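La veste de Trostska

Ma tante Yaryna disait qu'on ne part jamais de Trostska, qu'on rate juste le car du retour. Moi je l'ai raté en juin, avec 123 couronnes en poche et sa veste en jean sur le dos (trop grande, évidemment !).

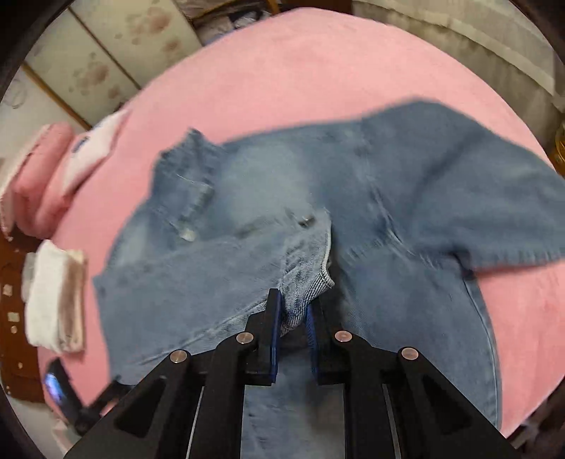
Macarena Herrero
Autrice, atelier d'écriture Griridar

Bref, j'arrive en ville, je trouve une chambre chez Leandro, deux étages au-dessus d'un réparateur d'accordéons, et le premier soir je fouille la poche intérieure. Un billet de loterie ! Vieux, plié en trois, avec un nom au dos : Abdelkrim. Je ne connaissais aucun Abdelkrim, ma tante non plus, enfin c'est ce qu'elle a juré au téléphone, un peu trop vite à mon goût.

— Jette-moi ça, elle a dit.

Vous pensez bien que je ne l'ai pas jeté. J'ai demandé à Leandro, qui a demandé en bas, et le réparateur est monté en chaussettes, tout pâle.

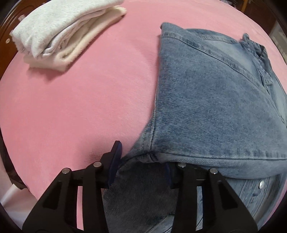
La veste, côté lit.

Il a regardé le billet longtemps. Puis il m'a demandé si Yaryna chantait toujours aussi faux. J'ai dit oui, pire qu'avant, et il est redescendu chercher son manteau. Le car pour Trostska partait dans vingt minutes.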